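Robots at Work - Unit 6 handout
Notes from the open day at Stenimik, Sun 25 August

Read these before the lab session. They cover the assembly demonstration only. The warehouse talk by Carola Mühlbauer has its own handout.

The task was a board with pegs, cylinders and a gear, each with a place to go. It looks like a child's puzzle, and for a person it nearly is. For a two-armed robot with jointed fingers it means finding each part, picking it up in a usable grip, and lining it up with the right opening. Review the Unit 4 terms first: grasp, approach, insertion, clearance. 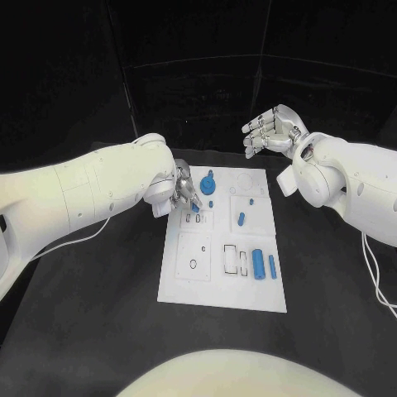
Fig. 1. Left hand holding a blue part over the board, right hand open.

Points to take from the demonstration:

- Approach. Note where a hand waits before it closes. Too low and it may knock over a neighboring part; too high and small errors in angle grow on the way down.
- Grip. A small peg leaves room for very few fingers. A fingertip pinch is accurate but weak against sideways force.
- The second arm. An arm with nothing in its hand still takes up space, and the planner has to keep the two from meeting.

Our hosts keep a log of every practice attempt. It stood at 1075 in February, and 78 of the first 99 were stopped early by the operator. Use these figures in Exercise 2. 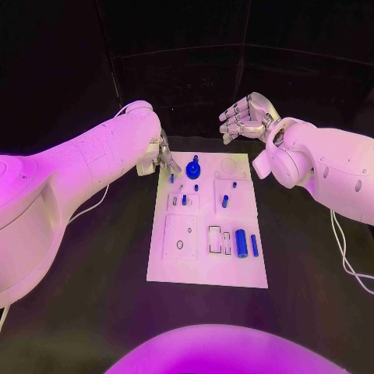
Justinas Uibo remarked during the talk that the fingers get all the attention and the wrist does most of the work - a peg that is tilted slightly will jam however well it is held.

Jamming is covered in Chapter 7. In short, a tilted peg touches the hole at two points, and pushing harder makes it worse. The usual cure is to back off, correct the angle and try again with less force. 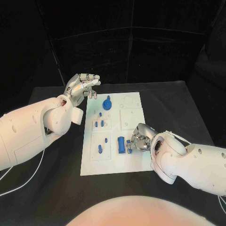
Why not use a simple two-finger gripper for this?
For one kind of part you probably would. A hand with more fingers is worth the trouble when shapes and sizes change from part to part.

Exercise 2 is due at the next lab.

Related handouts
Unit 4: Grasp types
Unit 5: The Vusari conveyor visit
Unit 7: Force and contact

Comments
Dörte Janssen: Is the attempt log going to be posted? I only copied down half of it.
Osvaldo Rizzi: Exercise 2 part b needs the Unit 4 table, took me a while to find it.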